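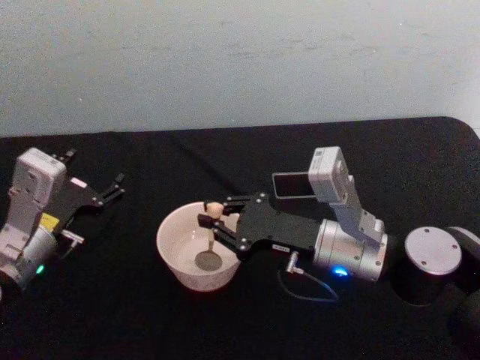
Minutes of the June meeting of the Mesbridge Table and Kitchenware Group, held Saturday in the back room at Petkov Hall. The meeting opened at 10:15 a.m. with Ese Wike in the chair. The first item was the display for the summer sale. Members agreed that the white bowl shows up well on black cloth and that black should be used for all the white and cream pieces. The wall behind has scuffs and smudges on it and will be washed before the sale, and painted if washing does not do the job. Pale gray-white was felt to be a fine color for the room and will be kept.

Minutes of the previous meeting
Read and approved with one correction. The plate racks were lent to the Prilarport group, not given to them. They are due back before the sale.

Table cloths
There was a long discussion about cloths. The fuzzy kind stops bowls from sliding but picks up lint and crumbs, and two members said they would rather have plain cotton. It was pointed out that cotton shows every fold line unless it is ironed the same morning. The group voted to stay with the fuzzy black cloth for bowls and cups and to use cotton under the flatware. Lint rollers will be kept in the drawer by the door. Cloths should be rolled on a tube for storage. Last year they were folded into a box and the creases were still there at closing time.

Price of cloth: Iltness Fabrics has quoted $200 for enough black cloth to cover the long tables, delivered. Approved. Ese will place the order and ask for the edges to be finished with rounded corners, as square corners hang too low and get stepped on.

Stock
The full count was finished on the second evening. The group now holds 1,776 pieces, including the lids, which are counted separately when they have no pot or dish to go with them. A member asked whether lids without a match should be sold at all. It was agreed to put them in a bin at the end of the hall and let people pick through it. Lids still unsold after the sale will be offered to Prilarport.

Chipped pieces were discussed again. The rule stays as it is: anything with a chip on the rim comes out of the sale, anything with a chip on the foot may be sold at half price if it is marked. Hairline cracks count as chips. Stickers go on the bottom of the piece and never on the inside of a bowl, where they leave glue.

Layout of the room
Tables will stand along the long wall and down the middle, with enough space between them for a stroller. Serving bowls go at the back of each table and small dishes at the front. Heavy casseroles are to be kept off the folding tables. The group did not agree on whether cups should be hung or stacked. Hooks were bought two years ago and have not been used. Ese asked for someone to find them before the next meeting so that the group can see if they fit the rail.

The light near the door was reported as too dim for reading price stickers. Petkov Hall has been told.

Packing
Newsprint is running low. Members who take a daily paper are asked to save it. Bowls are to be wrapped one at a time and nested no more than four deep. Several were nested without paper in March and the glaze was scratched. Boxes should be marked on the side as well as on the top.

Money
The balance stands at $2,000 before the cloth is paid for. Hall rent for the sale is $40, payable in advance. It was proposed that the group also buy a second cash box. This was put off until the next meeting, as the lock on the present one may only need oil.

Other business
A letter was read from a woman in Prilarport who has her mother's mixing bowls to give away and would like them kept together as a set. Accepted with thanks. They will be priced as a set and not split, even on the last afternoon.

A request was made for better coffee at meetings. No action was taken.

To be done before next meeting
Order cloth: Ese Wike
Wash the wall and report on whether it needs paint: Ese Wike to arrange with the hall
Find the cup hooks: open
Collect the plate racks from Prilarport: open
Save newsprint: all members

The meeting closed at 11:50 a.m. The next one will be in the same room at the usual time.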